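The Two-Minute Tidy, Sold by the Month

By Ansel Kincaid

Somewhere in the last few years, cleaning your house turned into a subject with teachers. You can pay for a course on it. You can buy a planner with a page for each closet, and a second planner for people who fell behind on the first.

I signed up for one of these programs in October. It's called Cirnis, it costs $12 a month, and it promises a calm home through what it calls resets. A reset is a short burst of tidying set off by a chime on your phone. Mine went off while I was making soup, while I was on hold with the insurance company, and once at a funeral lunch.

The sales page says clutter raises stress. Maybe it does. I went looking for the study behind the claim and found a link to a blog post, which linked to another blog post, which linked back to Cirnis.

Friederike Meinecke has cleaned other people's houses for a living since before any of this had an app. I asked her what she thought of resets.

"They pick up the cushion and put it down again," she said. "The bathtub is still dirty."

Her own method is dull. She starts at the far end of the house and works toward the door. She uses one bucket and a stack of old T-shirts cut into squares. She has tried the scented concentrates her clients buy and says they leave a film on the tile – she goes back over it with plain water.

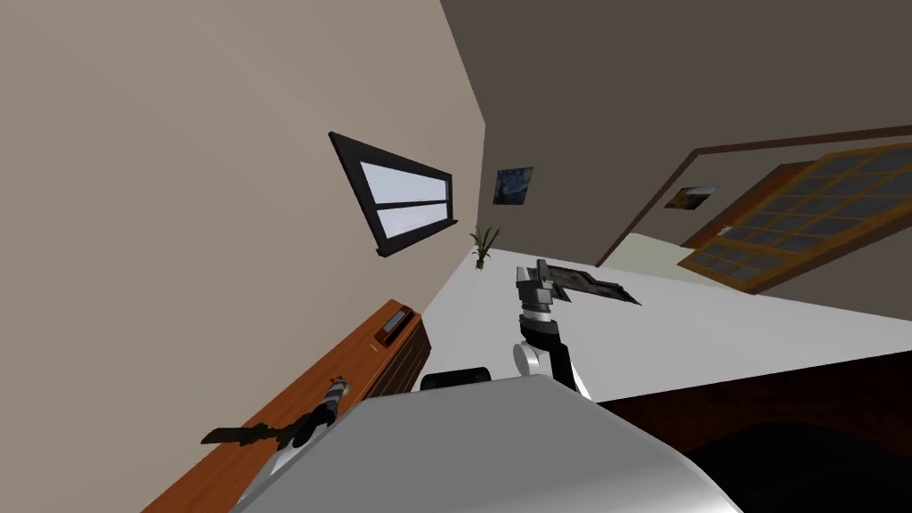
So does a daily reset keep a house cleaner than one long session a week? Dishes and trash do better with daily attention, but floors, tubs and ovens need a block of time that no chime is going to give you.

That squares with my own month. The kitchen counter looked fine. The oven got worse. By the third week I had what the app called a streak, and I was wiping the same clean stretch of counter to protect it.

Béla Fodor, who used to write lessons for a rival program called Cadside, was open about why streaks exist. Customers who keep one going cancel less often, he told me, and whether the house is clean doesn't come into it. He left after being asked to stretch a lesson on folding towels into five parts.

"I had maybe a part and a half," he said.

Defenders say a nudge is better than nothing, and for some people I believe it. Sombat Khunthong has three kids and a night shift, and he likes being told where to start. He also skips most of the chimes and has never opened the videos. What he uses, as far as I can tell, is a list. A list is free.

I canceled on a rainy afternoon. It took four screens, one of which asked if I was sure I wanted to give up on my home. Then I cleaned the oven, badly, with baking soda and a butter knife. The left rack still needs doing.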